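Reading time: 4 min

Can a machine do the boring part yet? Final report, Intro to Automation
10/29/25

What we wanted to find out

Everybody in our group has had a job with a dull part in it. Stocking, sorting, folding, putting the same thing in the same spot till your feet hurt. So for the project we picked two kinds of chore and asked if a robot you could rent or borrow today would be any use at it. One from the shop floor (laying out and picking up parts at a bench), one from the house (folding and putting away towels). We thought the house one would be easier. It wasn't.

Background, short version

Most factory robots do one motion over and over and the part is always in the same place. They're good at that. Our question was more about the messy middle, where a person would just look and grab. We read the Caltum guide for small shops and the Dimitriou notes that were on the course page. Caltum says fixed jobs are worth it if you run enough pieces. Dimitriou is more gloomy about anything soft or shiny. We ended up closer to Dimitriou.

Shop floor chore

Done at Prunel, a small molding and finishing place that let us in for part of October. They press rubber parts and lay them out for a check before packing. The person on the bench looks over each one, turns it so it faces the right way, then moves it along. A good worker does around 900 in a shift. Boring but not stupid work, you have to notice stuff.

Things that make it hard for a machine:
- black parts. Depth sensor gets holes in the data where the rubber is dark
- glossy surface under them, so you get glare and fake edges
- parts don't all point the same direction
- rubber bends when you squeeze it, so the grip changes as it closes
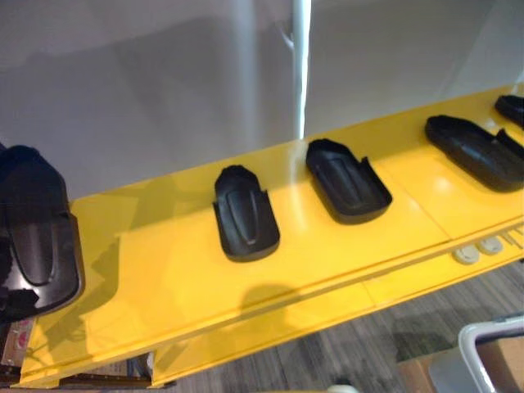

Fig. 1. Black rubber trays in a row on the yellow shelf. Note shine on the surface and the different angles.

The angle thing mattered more than we expected. A person fixes it without thinking, one twist of the wrist. The software has to work out which end is which first, and on a part this shape both ends are rounded so the little notch in the rim is the best clue. If the notch is in shadow, or a neighbor part is blocking it, it guesses. A guess means a part goes down backwards and somebody has to fix it later, so no time saved.

Over all our runs we logged 2754 pick attempts with the Hunent arm. Didn't have time to label every one properly so we are not giving a success rate, the numbers would look more solid than they are. What we can say is the misses bunched up. Long stretches of fine, then a bad patch when the light changed, then fine again. Taping a sheet of matte paper over the shiny area helped alot. That's a cheap fix and a shop could do it tomorrow.

Household chore

Towels, same arm. Much slower. Picking up a towel, ok. Finding a corner of it, sometimes. Folding it so it stays folded, mostly no. We set a limit of 2 minutes per towel and it ran over the limit again and again. Also it needs a clear table and nobody's house has one.

So is it ready

Shop floor: partly. With matte surface, steady light and a person nearby, yes we think teh arm could take the dull half of the bench job. It would still need someone for the odd part and for checking quality, which we did not test at all.

House: no, not for towels.

Problems with our project

Only one shop. One arm. We changed the light halfway thru and should have written down when. Towel tests were rushed at the end and it shows. If we had another month we'd do the notch detection again with a light from the side, and try a softer grip on the rubber.

Sources: Caltum small shop guide, Dimitriou course notes, Hunent arm manual (setup and safety chapters only).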